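Juvis Pick Planner

Bin picking software for rigid parts with flat faces

Products / Planning / Juvis Pick Planner

Overview
Specifications
Supported hardware
Licensing
Downloads

Juvis Pick Planner takes a depth image of an open bin, works out where the parts are, and returns a ranked list of grasps the arm can reach without touching the walls. It runs on an ordinary industrial PC next to the cell. The planner does not replace your robot controller. It sends joint paths to the controller you already have and waits for the result before it looks at the bin again.

It was written for stock that gives simpler pickers trouble: bars, billets, profiles and blocks that come to rest against each other or along the foot of a wall. Two parts of the same color that touch end to side look like one odd shape to many segmentation tools. Juvis splits them by fitting the part model to edges and top faces together, so a joint between two bars is treated as a boundary even where the color does not change.

What it does

Part finding. You load a CAD file or type in length, width and height. The planner fits that model to the depth image and gives each match a score between 0 and 1. Several part types can be active at the same time, and color can be used as a hint when types differ only slightly in size.

Grasp ranking. Each found part gets a set of candidate grasps along its long sides. Candidates are scored for finger clearance, distance from the part's center and tilt of the wrist. The weights are plain numbers in a text file and can be changed while the cell is stopped.

Wall and corner handling. Bins are modeled as they are, sloped walls included. A part lying close against a wall is still planned for, with one finger lowered on the open side and a short push toward the middle if no direct grasp is found. Pushes can be turned off per part type.

Path planning. Paths are checked against the bin, the table, the fixed equipment you have entered and a padded volume around the cable bundle on the arm. The padding matters most in deep bins, where the last joints rotate far and the cables swing wide of the wrist.

Recovery. If the gripper reports an empty close, the planner lowers the score of that region, takes a new image and moves on to the next candidate. After a set number of empty closes it stops and raises a signal.

On the test bench

The Idorstead bench uses a KUKA arm over a sloped metal bin, with red and dark green bars in two lengths. Red bars lying together in the middle are the harder case for part finding, and green bars out near the walls are the harder case for path planning.
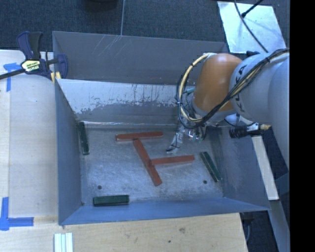 Page last changed: January, by Y. Leclerc (layout 11)

Bare metal bins reflect. A scuffed floor with bright patches gives false depth readings, and small fasteners set into the floor can show up as bumps. Juvis takes a background scan of the empty bin during setup and subtracts it later, with a tolerance you choose. Anything that belongs to the bin drops out of the result before the part models are fitted. If the bin is moved or swapped, the background scan has to be repeated, so we recommend clamping the bin to the table and marking its place.

The reference set used for release testing holds 1,157 bin layouts recorded at Idorstead. In the current release the first-ranked grasp was successful in 92 percent of them. Layouts where no part could be reached are included in the set and count as failures. Results with your parts will differ, mainly with gripper width and the depth of the bin.

Setting up

Most cells are running on the same day the camera is mounted. The order below is the one our own staff follow.

Mount the camera and run the calibration routine with the supplied target.
Enter the bin. Either measure the top opening, the floor and the height, or import a CAD file.
Enter fixed equipment as boxes and cylinders. Clamps on the bin rim need to be entered too – they are the item most often forgotten.
Record the background scan with the bin empty.
Load the part models and place one part of each type in the bin. Check that each one is found and that the drawn outline sits on the part.
Run in step mode. The planner shows each path on the screen and waits for you to confirm it.
Switch to automatic when you are satisfied with the paths.

Ratree Somboon keeps the setup guide up to date. The version in the Downloads section always matches the current release and also covers cells with two bins.

Using the viewer

The viewer shows the camera image, the fitted part outlines and the chosen grasp. Click on an outline to see its score and the reasons any candidates were rejected, such as "finger hits wall" or "path too close to cable volume". Every cycle is logged with its image, so a missed pick can be opened again later and replanned with different settings. Replanning works without the robot connected. This makes it practical to tune on an office computer and copy the settings file to the cell.

Specifications

Input: organized depth image, with or without color
Part types active at once: up to 11
Part shapes: boxes, bars, straight profiles, or any rigid CAD model with at least one flat face
Bin shapes: straight or sloped walls, open top
Grippers: two-finger parallel, single suction cup
Output: joint path or Cartesian waypoints
Logging: image, part list, chosen grasp and gripper result for each cycle
Operating system: 64-bit Linux
Graphics card: not required, used for part finding if present
Interface language: English, French, Portuguese

Limits

Juvis does not handle soft parts, bags or clear plastic. Parts that are fully covered by others are not reported until they come into view. Mirror-polished parts may need a dulling spray or a second camera. The planner is not a safety device, and it must not be used in place of a fence, scanner or safety-rated monitoring.

Related products

Veloso Camera Link – driver package that brings depth cameras into Juvis with matched timestamps. Included with every Juvis license.
Kuster Cell Editor – drawing tool for entering tables, clamps, beams and other fixed equipment. Saves straight to the Juvis cell format. Sold separately.

Licensing

One license covers one robot and up to 2 cameras. The license is tied to the industrial PC and can be moved to another machine through the license page. Offline tuning on office computers does not need a license. Updates and e-mail support are included for the first year and can be renewed after that. If you do not renew, the software keeps working at the version you have.

A trial version is available on request. It has all functions but stops after 92 cycles and has to be restarted by hand.

Changes in the current release

Part finding is faster on bins with more than one part type.
Cable volume can now be given as a chain of capsules. Single cylinders still load.
The push move no longer starts when the pushed part would reach another part within the push distance.
Fixed: a background scan recorded at a different exposure was accepted without a warning.
Fixed: the viewer showed the wrong reject reason for grasps near a corner.
Settings files from the previous release are converted the first time they are opened. Keep a copy of the old file if you may need to go back.

Contact

Sales and trial requests: Zuleica Bastos
Technical support: Aurélien Maillard
When writing to support, attach the cycle log and your cell file. Questions about the bench layouts go to the Idorstead office.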